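Went into work thinking we had a robot safety result. Came home with a robot safety lesson. Bit of a thread.

Background: my corner of Hetitz tests arm software in a simulated kitchen called Gumenora. The arm moves small things from one place to another. The kitchen has marble everywhere and is much nicer than mine.

One rule matters more than the others. The gripper does not go low over the cooktop. There's an invisible box above the burner, and if any part of the hand enters it, the run stops and gets marked as a fault. We call it the keep-out box because we're poets.

We ran the new planner, Larkik, overnight. 100 runs. By 7 in the morning the dashboard said 99 clean and one safety stop.

I would like to say I was suspicious. I was delighted. I wrote "great numbers!" in the channel with the exclamation mark and everything, and it's still there, because Tariq Ghauri has pinned it.

Huệ Âu does not trust a number with that many nines in it, so she asked to see the one that failed. Fair enough. I figured the arm had cut a corner near the burner and got told off.

The arm was out over open floor when it stopped, with the cooktop nowhere near it. It had been halted for trespassing on some tile.

My first theory was a noisy sensor. My second theory was also a noisy sensor, said with more confidence. Kiều Ninh asked which sensor, given that the box is pure geometry and doesn't use one. I went to get coffee.

When I got back they had opened a couple of the clean runs too. 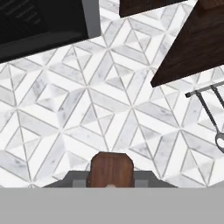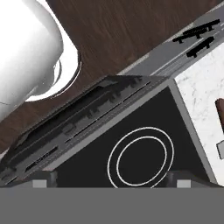

Wrist camera, Gumenora kitchen. Floor in the first, burner in the second.

So you can probably guess. The box wasn't over the cooktop.

Back in December the kitchen layout got turned by some 30 degrees, so the arm would have more room to swing. Cabinets, counters, cooktop, stools, all of it turned together. The keep-out box lives in a separate file. Nothing turned the keep-out box.

For 2 months we had been rigorously protecting a patch of empty air above the floor. No intruders. Superb record. Meanwhile you could hover over the burner for as long as you liked and get a green check mark for it.

I keep thinking about that one stopped run. Our only safety fault was the arm doing something harmless, and every risky pass was filed under "clean." As a detector it would have done better if we'd read it upside down.

Who turned the kitchen? Reader, it was me. The commit message says "small layout tweak." Tariq has pinned that as well.

To be fair to past me, I did test it. I checked that the box still existed and that the stop still fired if you drove the hand into it. Both true! I never checked what the box was wrapped around.

Vinh Văn rescored the whole overnight batch with the box put back where the cooktop is. I'm not going to post the new number. It has stopped being the kind of number you put an exclamation mark after.

Worth saying that no real arm ever ran with this file. It was due to go to the test cell at Vương, where the stove is an object with a gas line and people stand next to it — and that handover is off until we've redone the lot.

What we changed, for anybody who keeps zones in a separate file like we did. The box is now attached to the cooktop itself, so if the cooktop moves, the box moves. If it has no parent object, the scene refuses to load.

Also, every batch now starts with a run that's supposed to fail. We send the hand straight down at the burner on purpose. If it doesn't get stopped, nothing else starts. Kiều wrote it in less time than I had spent on the noisy sensor theory.

And the viewer draws the box in bright orange by default. It used to be hidden because somebody thought it made the demo videos ugly. (Also me. Rough week.)

Audrey-Anne Kowalchuk has to explain the delay upstairs and asked me for one sentence she could use. I gave her "the safety zone was in the wrong place." She asked if there was a version that sounded better. I've been at it since lunch and there isn't one.

Rerun is going now. Larkik has been stopped over the burner four times already and I've never been so happy to see red on a dashboard.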